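4.2 The desk organiser and its discontents

Everyone we spoke to owned a desk organiser, and most of them had an explanation ready for why it wasn't in use just then.

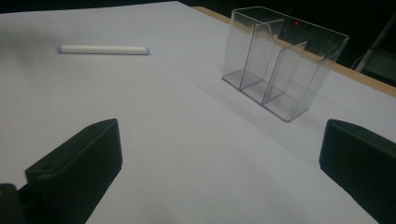 This matters for the argument of Section 3, where we followed Vida in treating a container as a kind of promise. A drawer promises little. You can throw a stapler in and shut it, and the drawer will keep your secret. An open holder with separate compartments asks for decisions, and it asks for them in public.

Figure 4. A clear three-compartment holder and a white stick on a sheet of white paper. The compartments appear empty.

The diaries bear this out. Across 167 desks we collected 699 entries in which a small writing tool was put down, and the favoured destination was the bare desktop, or whatever paper happened to be lying on it. Participants knew perfectly well where the holder was. One Bakport office worker wrote that she "didn't want to commit" a pencil she might need again before lunch. She then spent part of the afternoon looking for it, an episode she recorded in more detail than our form had room for.

Clear plastic makes things worse, or at least more candid. Fukuda's earlier interviews in Miyazaki found that people liked see-through holders in the shop and resented them at home, where every dead pen stayed on display. Our participants were gentler on the subject but did much the same thing. Eight of them moved the holder behind the monitor during the study. Four moved it back in time for our second visit in January, which we took as a courtesy.

Stepped designs, with a low compartment at the front and taller ones behind, are sold on the idea that short items and long items will sort themselves out. They don't. In the diaries the front compartment took whatever was in the hand at the time, paper clips and cough lollies included, and the back ones were left for rulers. Stamatopoulos calls this "front loading" and regards it as laziness. We're inclined to be kinder, having looked at our own desks while writing this section.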